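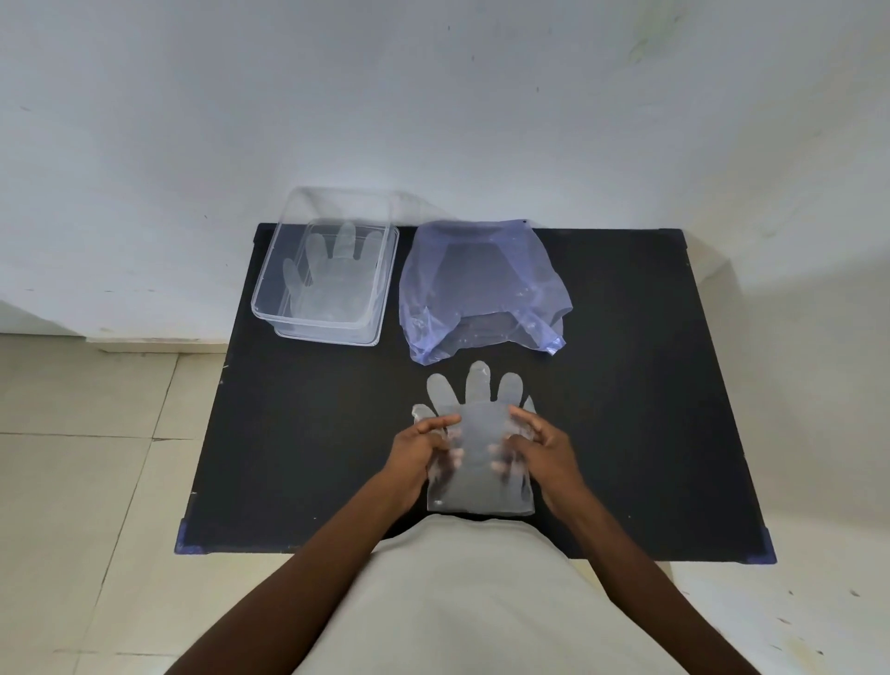 Ovov notebook, Kutdale shop, Monday, started 6:40 pm

Carried over from last time: the left finger on Ovov still drifts open when the servo warms up. Reseated the horn, put a drop of threadlocker on the screw, wrote "fixed" on the whiteboard and then rubbed it out again.

Job for tonight was the glove task. The plan on paper is one line long: take one thin clear glove, open it out, lay it flat in the plastic box, fingers toward the wall. I gave this an evening back in the planning stage. The planning stage was conducted by someone who had never watched a disposable glove do anything.

Did it by hand first, slowly, on the black table, to get the steps written down before touching the code. Steps as I have them:

1. Find an edge of the cuff. Either layer will do at this point.
2. Second hand takes hold farther along. Pull sideways until the crumple goes out of it.
3. Lower to the table, cuff toward me, let go of nothing yet.
4. Smooth toward the fingers. Thumb out to the left.
5. Lift from both sides of the palm, carry to the box, set down.

Step 1 takes a human no time at all and is going to be most of the project. My hands go to the cuff before I've decided anything. Tried it with my eyes shut and got it anyway, so it's nearly all feel, and Ovov has the feel of a garden gate.

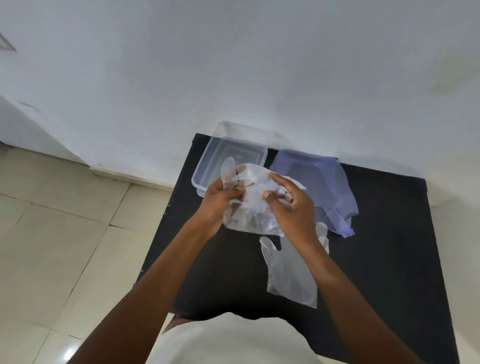
Step 2, clear glove pulled taut between both hands. Second clear one already flat on the table.

Notes on step 2. The pull wants to be light. Too much and the film stretches and then curls back on itself when you let up, which leaves you worse off than when you started. Too little and the fingers stay bunched. There's a comfortable middle and I have no number for it. The Dalen board reads motor current every 200 ms, and by the time it has noticed the glove is tight the glove is already a different shape. Need to get that interval down or pull a lot slower. Pulling slower is free, so we're pulling slower.

7:50. Moved over to the arms. Gripper weighs in at 218 grams with the new fingertips on, heavier than the old pair, and the wrist sags a little at full reach. Added an offset for it. It's a bad offset (one number for every pose) but the box sits in the same spot each time so I can get away with it for now. Whoever moves the box gets to write the proper version.

Fingertips: the foam ones slide on the film. The silicone ones grip it beautifully and then won't give it back. Watched Ovov put a glove down, rise, and bring the glove up with it, three times running, with what I can only call dignity. Dusted the silicone with a bit of talc. Releases fine now, picks up about half as well. Ordered textured pads from the place in Wultcombe.

Camera: a clear glove on a black table shows up better than I feared. The film goes a pale grey and the creases catch the light, so the outline is mostly there. Inside the clear box is another matter. Box rim, box walls and glove all come back as thin white lines, and the edge finder thinks they are one large and interesting object. Tried turning the overhead light off, which fixed the rim and lost the glove. Might put something dark and dull under the box, or mask out the rim by hand. Masking by hand is the Kutdale way.

8:30. Ran the pick script, cuff only, no spreading. 64 tries before the left servo got hot and started drifting again (see top of page, see whiteboard). Didn't score them properly. The ones that went well had the cuff standing up a little from the table. When it was pressed flat the fingers just skated over it. Possible cheat: drop the glove from a small height first so it lands crumpled, and pick from that. I like this because the robot would be making a mess on purpose.

Gloves come 200 to the pack, so supply isn't the bottleneck.

To do:
- current sensing interval on the Dalen, check whether the board or my loop is the slow part
- new servo for left finger, stop repairing the old one
- dark sheet under the box
- try the drop-then-pick idea before telling anyone about it
- sweep up the talc

If you use the bench before me, please leave the blue corner guards on the table. My hip knows where those corners are and the guards were hard won.

Packed up 9:15. Ovov parked, power off at the wall, left finger open.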